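Spoons, baskets and a busy table: the Panicker gallery

Welcome to the page for Panicker, our little study on whether it pays to leave a table messy when you're teaching a robot by hand. 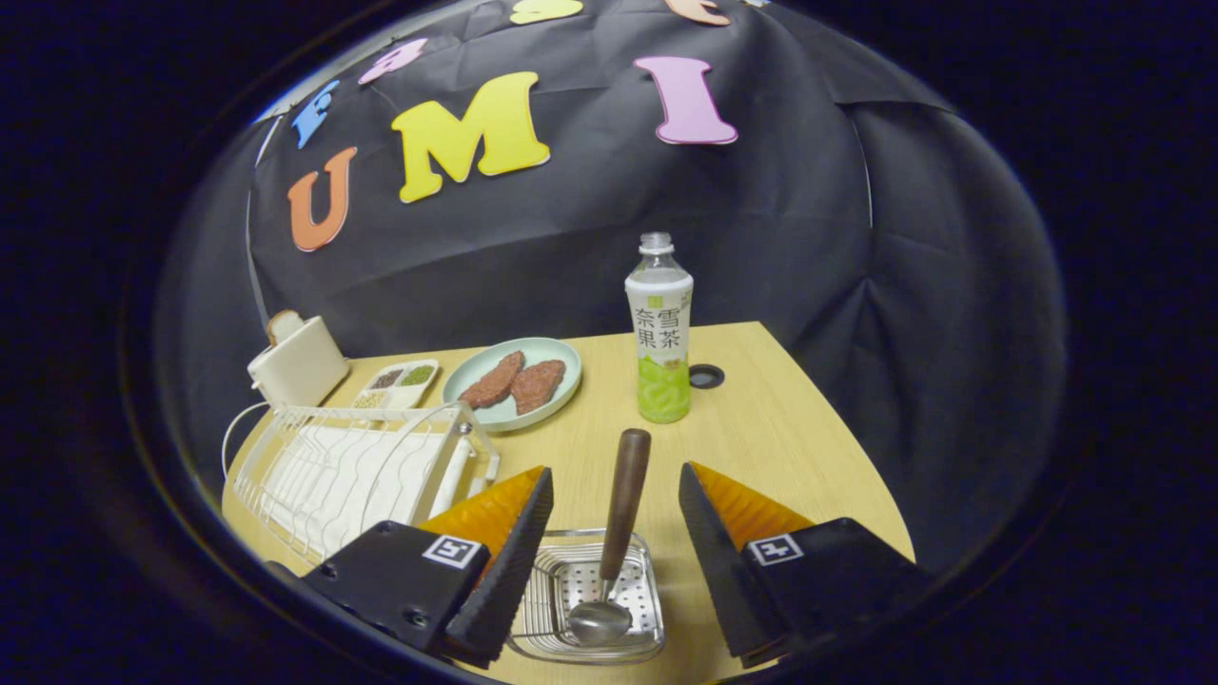 Hala Haddadin reckons the clutter is the whole experiment and the spoon is just the excuse for it. I'd have said it the other way round when we started, and we argued about it for most of November (over a lot of toast), but I've come round to her side.

Spoon in the mesh basket, handle up between the open fingers. Toaster, spice tray, patties and fruit tea all sharing the table, and that wire dish rack poking in at the front. I love how much of a table the fisheye gets in!

Right, the short version for anyone who's wandered in from the Trerex page. We record demonstrations with a hand-held gripper, so a person does the job with the fingers and the wrist camera sees more or less what the robot's camera will see later on. Then we train a policy on those recordings and try it on the arm. None of that is new and we don't claim it is. What we wanted to know was what the rest of the table does to the learning. If the job is "take the spoon out of the basket", should you clear everything else away so the policy has less to get confused by, or leave breakfast lying about?

We made two sets of 108 demonstrations each. One was the tidy set, with only the basket and the spoon out. The other was the busy set, where we put out food, packets and small kitchen things and shuffled them between recordings. Same people, same grasp, same rule about where the wrist starts. Ayman Nseir wrote the shuffling list and was very strict about it, which annoyed me at the time and saved me later, when I had to work out which recordings had the basket near the front and which had it tucked in behind other stuff.

What came out? On a tidy table there was hardly anything between the two policies. They both went for the handle, they both mostly got it, and if you'd only watched those trials you'd have gone home thinking the shuffling was a waste of an afternoon. Put a few things down that neither policy had been trained with, though, and the tidy one went to pieces. It drifted towards anything upright. Bottles were the worst, and I watched it close very confidently on a bottle cap more than once. The busy policy slowed down a bit but it kept heading for the spoon.

I should say where it didn't work. The busy policy is fussy about handles that lean. If the spoon has slid right over into a corner of the basket, the fingers come down straight and clip the rim, and then it just sort of dithers. We had 3 spoons in the mix and the one with the thinnest handle gave us nearly all of those. Shiny mesh isn't kind to the camera either, with reflections jumping about as the wrist moves. Hala thinks more recordings with leaning handles would sort it. I think the approach angle has to vary more too, and we'll probably end up doing both.

A couple of practical bits, as people keep emailing. Yes, we kept the black backdrop for both sets, so please don't read our result as saying anything about busy walls or windows behind the table. It's only about what is on the tabletop. Yes, keep both finger markers clear of your sleeve, because the gripper width comes from them and you'll lose the whole recording otherwise (roll your cuffs up, I mean it). Shorter sessions gave us cleaner recordings. After around 4 in the afternoon everyone's wrists got sloppy and the grasps got lazier, and Ayman could spot a late one just from the path plot.

Next up is Vulus, where we swap the basket for drawers and see if the same thing holds when half of the clutter is out of sight. I've no idea what we'll find! If you've tried anything like the tidy and busy comparison with your own gripper, do write in, especially if yours came out the opposite way. The shuffling list is free to anyone who asks, and Ayman will tell you off if you skip rows.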